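Notebook, 2022-07-22
Procurement records work, town of Trullura

Continued from the previous entry. I have now loaded all the payment orders that the town hall gave us under the records request. There are 3097 rows after I removed the double ones. The file for January came as scanned paper, so I typed it by hand, and it should be checked by a second person before we publish any sum from it.

The main question is still the same: did the town split the street repair contract so that each part stays under the limit for open bidding? I found 36 orders to one supplier, Pristedo, all signed by the same department. Six of them have the same date and the same text in the purpose field, only the street name changes.
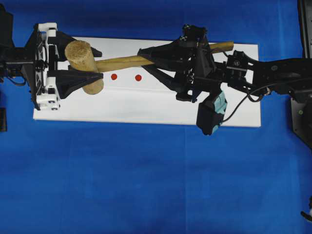
This alone does not prove splitting. The rules permit separate orders when the streets belong to different budget lines, and I don't have the budget lines yet. I wrote to the clerk for them this morning. Please do not use the word "splitting" in any draft until they arrive - "separate orders" is correct and safe.

Problem with names. In the older rows the supplier is written in three ways, and in one of them a letter is missing. I joined them by the registration number and kept the original spelling in the next column. Tuneo looked like the same company at first, because the street address is the same, but the registration number is different and the director is different. I keep it apart.
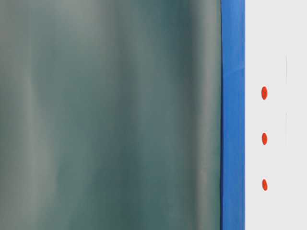
Can we count an order that was signed but never paid?
We count it in the list of orders and leave it out of the total. There is a column "paid" with three values: yes, no, unclear. At the moment 40 rows are unclear, mostly where the bank date is empty.

Hanna Yatsenko read my method note and made two remarks. First, the limit for open bidding was changed in the middle of the period, so the rows before and after the change must be compared with different limits. I had used the new limit for everything, this was my mistake. It is corrected in the working sheet but not yet in the chart. Second, she wants that we ask the council audit office for its own review before we write to the mayor. I agree with the order.

The audit office answers only to written questions. My draft has four of them and is too long, I will make it shorter tomorrow.

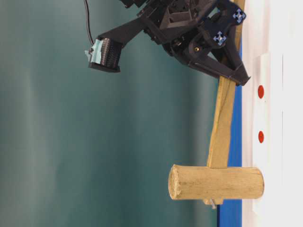

Who has to sign off a repair order under the current town rules?
The head of the department and the finance officer, both. On some of the orders I see only one signature, but the copies are poor at the bottom of the page, so I asked to look at the originals in the archive room.

To do:
- second check of the January rows
- chart again with both limits
- ask for the budget lines one more time if there is no reply
- send the short version of the questions to Hanna

The old sheet is still in the shared folder with "old" in its name. Please do not edit it, I need it to compare.

2 comments - 0 shares
Contact: Yatsenko Records Desk | Back to top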